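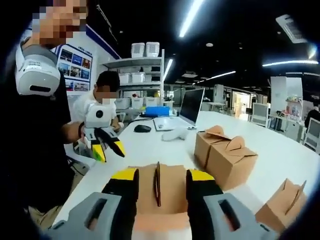

Figure 3. Box task, view from one of the grippers. The jaws are on either side of an open cardboard box.

4.2 Recording a two-gripper demonstration

Use this procedure to show the robot a task with a pair of Talteo hand-held grippers. Pair and charge both grippers first (section 2). One person can run a session, but a second person at the laptop makes it go faster.

1. Clear a work area on the table large enough for both hands to move freely. The laptop can stay on the table as long as your arms do not reach over it.

2. Set out the boxes for the session. For the carry-box task, use boxes of one size and leave space between them for an open jaw on each side.

3. Open the Talteo recorder on the laptop and choose New session. Enter the task name exactly as it appears on the task sheet. "Box lift" and "Box Lift" are stored as two different tasks.

4. Pick up both grippers and hold them still, jaws open, for 3 seconds. The status line changes to Ready.

5. Press the thumb button on the right gripper. You will hear one beep.

6. Move to the box at a normal walking-pace speed. Close the jaws on the cardboard, lift, move the box to its target and set it down.

Note: Keep the yellow jaw tips in view as you approach. If a flap hides them, come in a little lower.

7. Open the jaws fully, draw both grippers back, and press the thumb button again. You will hear 2 beeps.

8. Put the box back in a slightly different position and repeat from step 5. A full set for this task is 300 demonstrations. It can be split over several sessions.

CAUTION: Do not squeeze past the point where the cardboard begins to bend. The robot will copy the grip width you record.

CAUTION: Keep fingers out of the jaws when closing them.

If you drop a box, stop the recording and press Discard. Do not pick the box up and carry on. Error 11 means the recorder has lost track of one gripper; put both down, wait for the status line to clear, and start again at step 4.

To change operators in the middle of a set, end the session and open a new one under the other person's name. Grip habits differ, and the training report lists results by operator.

Section revised March 3, 2023, by Floarea Bratu. Replaces the single-gripper procedure.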